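The Trouble With White on White
Skastent spent a season teaching its software when to stop trusting what it sees

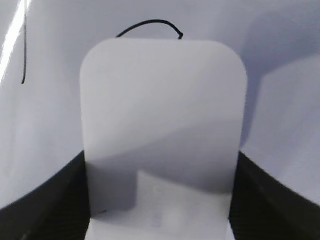 Flora McIver would throw out half the vision code tomorrow if she could. Most of the failures she has logged, she says, come from software that had a perfectly good force reading and chose to believe a weak edge in a picture instead.

It is a fair complaint, and it has been going around the Skastent office for a while. The company writes control software for robot arms that handle light household and office goods. Its main product, Windbridge, sits between the camera at the wrist and the motors in the arm. It decides where the object is, how it is being held, and what the arm should do next.

Pale objects are hard for it. A smooth, light gray panel in front of a pale background gives the software very little to work with. The outline is soft. A shadow falling across the surface can be a stronger line than the real edge, and an early version of Windbridge would often pick the shadow. It then reported that the part was tilted, and the planner turned the wrist to correct a tilt that did not exist.

The first fix was to ask for more contrast. That helped in the lab and did little anywhere else. Customers put arms next to windows, and the light changes through the day.

The second fix is the one now shipping. Each edge the software finds gets a score, and the score drops when the brightness on both sides of the line is close. Below a set limit, Windbridge stops using the edge to steer. It falls back on finger position and motor current until the picture improves. The limit took 13 tries to settle.

Thin cables are a separate problem. A black cable against a white wall is the clearest thing in view, so the old tracker liked to lock on to it. When the cable swung, the estimate of the object swung with it. The new tracker checks whether a line moves with the fingers before it counts as part of whatever is being held. A cable fixed to the object at one end still fools it now and then — the team has an open ticket on that, and it is not a new ticket.

Testing is slow work. Every change runs against 50 recorded grasps, then on two arms in the back of the building. A tool called Jokamon replays each grasp and shows the camera view next to the force trace, with the software's guess drawn on top. Most of the arguments are settled there. If the guess jumps and the force trace stays flat, the picture is at fault.

Shibata, the planning module, has changed less. It used to take one position for the object and plan from that. Now it takes a position and a range, and moves more slowly when the range is wide. Customers noticed the slower moves right away and some of them complained. The release in December will let them set the lower speed themselves, within limits.

McIver has not got her wish about the vision code. The current build has seven fewer settings than the one before it, though, and four of those came out of the edge finder. She has asked for the shadow filter to go next. The replay runs for that start on Monday.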